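Teaching By Hand: An Afternoon With Oldřich Hudec
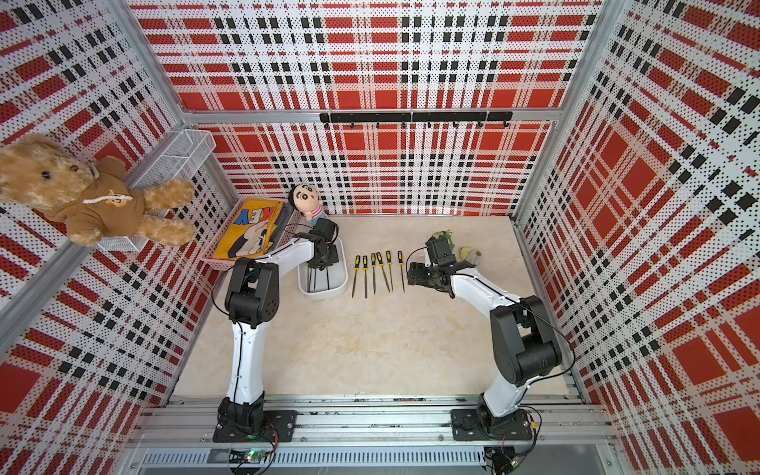
Usance, January 2018, page 4

I'd expected Oldřich Hudec's workshop in Jaltholm to be all grey steel and silence, so the red, white and black plaid walls rather threw me! "I got tired of looking at white board," he told me, and put the kettle on.

His job at Ninutari is showing robots what to do. He drives both arms by remote control from a stool, and every go is saved for the machine to learn from. This month it's needle files, the little ones with yellow and black handles, and a small white tray.

"Files are horrid," he said cheerfully. "Thin shaft, fat handle, and they roll. You think you've got one and it swings round on you." He has 1,345 goes saved so far (I asked twice) and wants plenty more by March.

Then he let me try. Oh dear. I had the left gripper going up when I wanted down, and my shoulders were round my ears within two minutes. "Slower," said Oldřich. "It copies your nerves as well, you know."

Did he keep my attempt? "I'll have a look at it," he said, and poured the tea.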